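Threads > Workshop and kit > Robot budgets

Buying grippers on a small budget, a thread (1/11)

Right, I've got until the end of December to spend our equipment money and I've changed my mind four times already, so I'm going to think out loud. 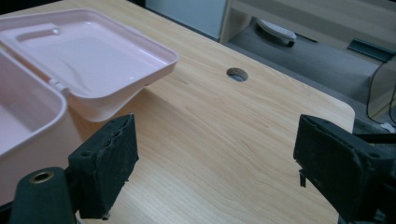
2/11 The pot is £1000. That has to cover pads, fingers, cables and whatever I've forgotten, and I always forget something (last year it was postage!).

14 replies · 52 likes

3/11 First on the list is pads. I used to file these under "bits and bobs" and then wonder where the bits and bobs money had gone. They've got their own line in the spreadsheet now, in bold.

4/11 Trukix do a pack of 6 for £181. Basovo sell them singly and it comes out dearer, but they post the same day, and when you're stuck on a Tuesday-ish sort of afternoon with nothing to fit, that's worth a few quid to me.

5/11 I'm leaning Trukix for the main order and keeping a Basovo basket saved for emergencies. Someone talk me out of it if you've had a bad batch from either.

9 replies · 31 likes

6/11 Next: whole spare fingers. Takeda wanted £200 for a matched pair when I asked. I winced, then I added up the hours I spent last spring waiting for one finger to come back from repair, and I winced a bit more.

7/11 So one spare pair goes in. Two would be lovely but then there's no money for cables, and I'm not having that argument with myself again.

8/11 Do ask about thread sizes before you order fingers, by the way! I once bought a really nice set that wouldn't bolt on to anything we own. They're still in my drawer. Make me an offer.

22 replies · 88 likes

9/11 Things to practise on: boxes with hinged lids, tubs, pots, all the everyday stuff. I buy these out of the same pot and they're dirt cheap, so I never bother getting three quotes for a plastic box.

10/11 The one I can't decide on is the Musamari service plan. It's a yearly fee and you get a check-up plus money off parts. Is anyone here on it? Did you use it, or did it just sit there renewing itself?

11/11 Whatever's left after that goes on cable clips and screws. Order's going in once I've heard back about the service plan, so please be quick with your opinions.

37 replies · 120 likes · 18 shares

More recent threads
Leasing or buying your first arm
What I keep in the spares drawer
How long should a cable last?
Asking for quotes without feeling daft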